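Skestard Automation Short Course
Unit 3: Good practice for two-arm connector work
Handout revised 2020-07-11

3.1 Cell layout and cables

The course follows the Calleck house rules for small assembly cells. Keep the shared zone between the arms clear of everything except the part and its fixture. Route cables so that neither gripper can close on a loop it was not sent to pick up. Where a cable has to cross the zone, enter it on the cell drawing.
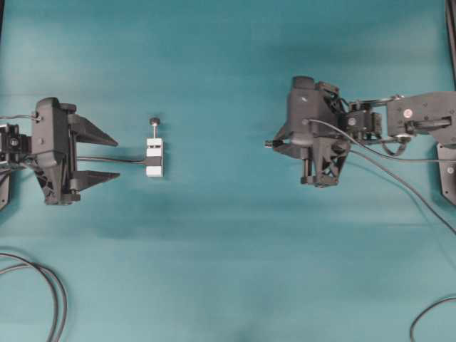

Fig. 1. Two facing arms, with a small white device on the cloth between them.

3.2 Before insertion

Grip a plug by its moulded housing and leave the metal shell clear. Hold the socket in a fixture that can be tightened by hand – a screw clamp is enough. Line up the two connectors with a gap left between them, and stop there. Insertion is a separate program step with its own force limit.
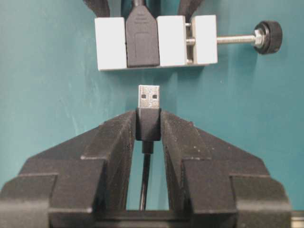
3.3 Camera checks

Each fixed camera is checked at the start of a shift against a stored reference view. Check focus and aim separately, as a sharp picture can still be aimed at the wrong place. A view that is soft over most of its area, with only a small metal fitting near one corner reasonably sharp, does not pass as evidence of an insertion.

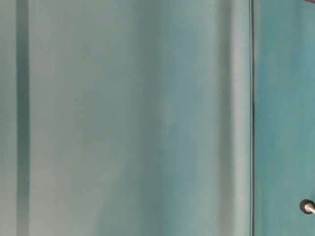

The result goes in the cell log with the camera position and the program number. In the Parnitz exercise the log has 1,548 entries, and more than 30 of them lack a camera position. Treat those entries as unchecked.

3.4 Repeat checks

Repeat the check after any change to a camera mount, lens or lamp. Save the new view beside the old one and do not overwrite it. Neither arm should be in view when a reference is saved.

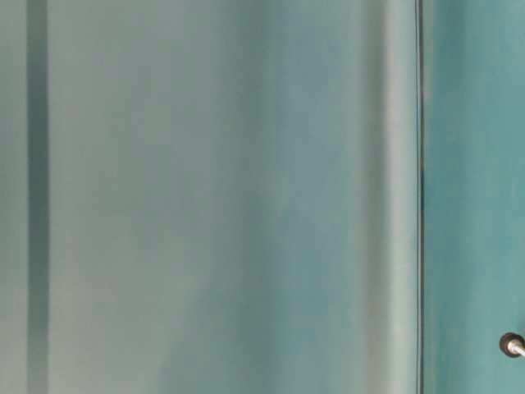

May a run continue if one fixed camera fails its check?
Only if the written procedure does not use that camera for a stop or a pass decision. Otherwise the run waits until the camera has passed.

Reading for October: Liew notes, section 3.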